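The Wodivstead Bus

The bus to Wodivstead left at 504 and she had not packed. That was how her grandfather wrote the time, with no dot, on the card he kept by the telephone.

She had come to Stenonstead for a week and stayed until September. The spare bed still had the patchwork cover she remembered, with the blue squares she used to pretend were ponds. She put the khaki trousers down flat and tried to smooth the legs with her palm. They were his. He had said she could take them for the garden, as the waist was elastic and would fit anyone.

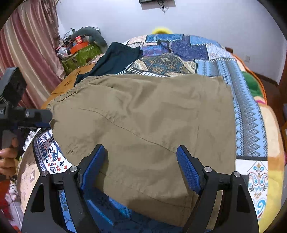

She thought about leaving them. There was a garden at the new place, or 100 feet of nettles – the agent had called it a garden – and she had nothing else to wear in it.

Downstairs he was running the tap and talking to the radio. She folded one leg over the other, then undid it and started again from the waist, the way he did.

"You'll miss it," he called.

"There's another at six," she said.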